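July, after supper

Got back to the old tower from Urnwood. The side panel is off and the processor socket is standing open with the lever up. I paid 34 for the whole machine, so I won't cry if the board is dead.
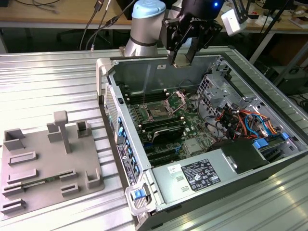
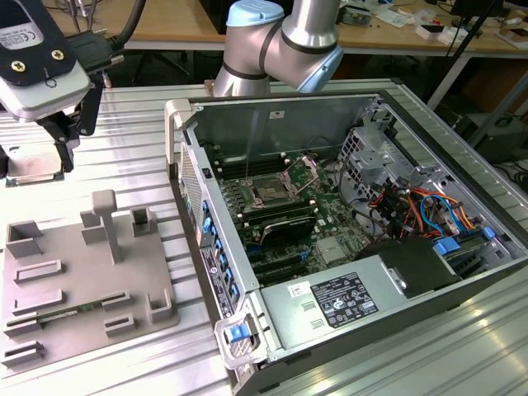
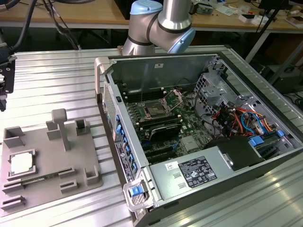

Rosaura wants the power supply if I don't use it. I told her to wait until I've read the label properly and tried it. The cables need sorting before anything else, and I'm short of ties. Gladys has a processor she'll let go for 17. Must write to her tonight. Bed by eleven.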